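**Arkumton, 2021-04-03.** The walking and climbing club Tuner, from Arkumton, announces that it will send a team of women climbers to the Nautiyal ridge next spring. The team will be led by Rajkumari Sachdeva, who has climbed in the same range for many seasons and who tried this ridge once before, without reaching the top. With her will go Sarita Sisodia, Rekha Ahuja and Carol Fairclough. Places for support walkers are open from today.

The Nautiyal ridge is not famous. It does not have the height which brings the television and the big sponsors. It is long, it is far from the road, and there is a section near the upper end where the rock is broken and the climber must move slowly. The club has chosen it for these reasons. Its members wish to make a climb that is planned at home, paid for mostly by small gifts, and carried out by people who have known one another for years.

"I was asked many times why I want to go back," said Rajkumari Sachdeva. "The first time, I turned around below the broken section. The wind was strong and I had lost feeling in two fingers. It was the correct decision and I have never regretted it. But I would like to see the other side of the ridge, and I am still strong enough."

## Who is in the team

Rajkumari Sachdeva is the leader and will decide on the route each day. She works as a teacher of geography and she has given the club's winter course since it began.

Sarita Sisodia is responsible for food and stoves. She grew up in hill country and learned to climb late, at university, when a friend took her to an indoor wall in Brollton. She has since climbed in four countries. She is known in the club for her lentil soup, and the soup will be going too.

Rekha Ahuja is the team's doctor. She works in a general practice and has completed additional training in mountain medicine. She will carry the medical kit to the high camp and will have the right to send any person down, including the leader.

Carol Fairclough is the oldest of the four and the one with the most experience on loose rock. She repaired roofs for a living before she retired. "I have been walking about on unsafe surfaces all my life," she said. "In my job I was paid for it."
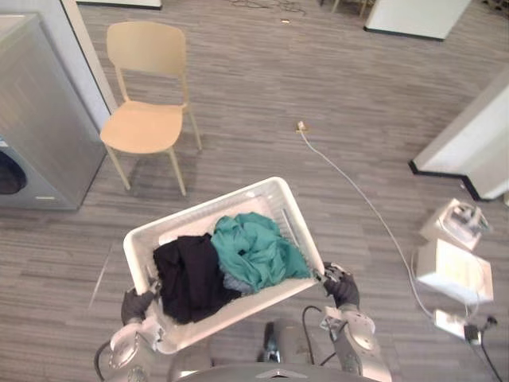

The base camp will be managed by Thanasis Stamatopoulos, who has done the same work for two earlier club journeys. He will stay at the camp during the whole climb, keep the radio, receive the weather report each evening, and organise help if it is needed.

## The plan

The team will travel by train and by bus to the last village, and from there on foot. The walk to base camp takes several days, with slow progress at the beginning so that the body can get used to the thin air. Mules will carry the heavy bags as far as the summer meadow. After the meadow the path is too narrow for animals, and the bags will be carried by the climbers and by porters hired in the village.

From base camp the team expects to put two camps on the ridge. The first will stand on a flat shoulder that Rajkumari Sachdeva used on her earlier attempt. The second will be placed just below the broken section. If the weather is kind, the four climbers will leave the second camp in the night and return to it on the same day. If it is not kind, they will wait for as long as the food permits, and then come home.

The club has bought 800 metres of rope for the journey. Most of it is thin line which will be fixed on the broken section and taken down again afterwards. Nothing will be left on the mountain. All rubbish, including gas cylinders, will be weighed at the village before and after the climb, and the two weights will be published on the club's notice board and in its newsletter.

Porters will be paid the full rate for every day, also for days of waiting, and will be given boots, jackets and insurance. Sarita Sisodia, who will make the agreements in the village, asked for this point to be written into the plan before she accepted her place.

## Training in Brollton

The team has trained together through the winter. Because travel has been difficult, much of this was done near home: long walks at night with full bags, stairs, and the old quarry outside Brollton, which the owner kindly opened to the club. The broken section cannot be copied exactly, but the quarry has a wall of poor slate where one can practise moving without pulling on anything. Carol Fairclough has led these days. Every member has also slept out in the quarry in rain, which was not always planned.

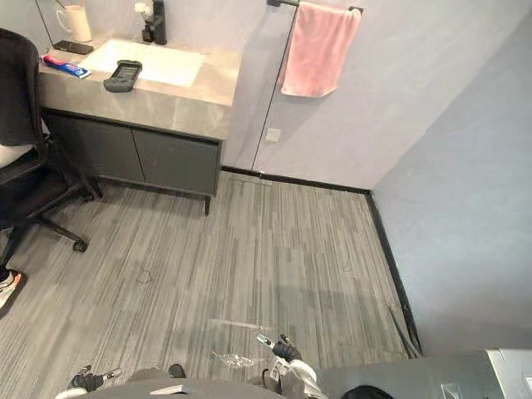 In April the training will move to higher ground. The team will spend a week in snow, practising crevasse rescue and the building of camps in wind. Rekha Ahuja will use the same week to measure how each climber sleeps and eats at height, so that she has something to compare with when they are on the ridge.

"People imagine that a doctor on a climb is busy with broken legs," she said. "Mostly I look at how much soup is left in the cup. When a person stops eating, I start to watch her."

## Support walkers

A group of support walkers may go with the team as far as base camp. This part of the journey needs no climbing, but it is a serious walk with long days and cold nights. Walkers must be able to carry their own day bag, must have a letter from their doctor, and must take part in two training weekends. They will spend one night at base camp and return to the village with Thanasis Stamatopoulos's assistant and a local guide.

Applications from people who have never been in high mountains are welcome, if they are used to walking on hills at home. The club would be especially glad to hear from women who have thought about such a journey for a long time and did not have anyone to go with.

## Money

The climb is supported by 351 people who have each given a small sum to the club's ridge fund. The fund has now covered the rope, the tents and the radio, and almost 245 pounds remain from the last collection for the medical kit. The travel costs are paid by the climbers themselves. There is no title sponsor, and the team has decided that it will not look for one.

Gifts are still welcome, and are needed most for the porters' clothing. Used jackets and boots in good condition can also be brought to the club room in Arkumton on any open evening. Please wash them and tie the boots together in pairs.
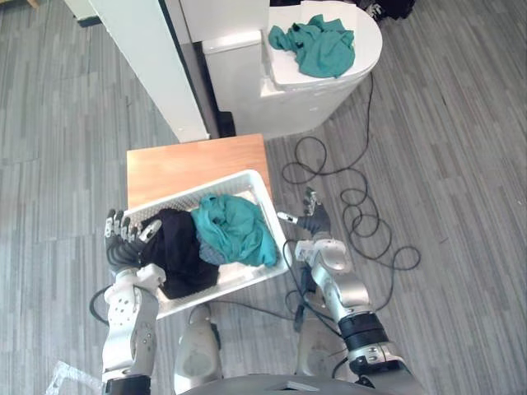

**What will happen if the team does not reach the top?**

The climbers will come home and give the same talks that they would give after a successful climb. No gift depends on the summit, and the fund will not be asked to pay for a second attempt.

## Talks and reports

Before leaving, the team will give an open evening in the Brollton town library, where visitors can see the route on a large map and put questions to all four climbers. Rajkumari Sachdeva will also visit schools in the area. Schools which would like a visit should write early, as she can only travel outside her own teaching hours.

During the climb, Thanasis Stamatopoulos will send a short report by radio to the village, and from there it will be passed to the club. Families will be informed first. If there are some days without a report, this should not be understood as bad news, for the radio depends on the weather and on the batteries.

Journalists who wish to speak with a member of the team, or to visit a training day at the quarry, are asked to contact the club secretary at Tuner, Arkumton. Visitors to the quarry must wear a helmet, and the club can lend one.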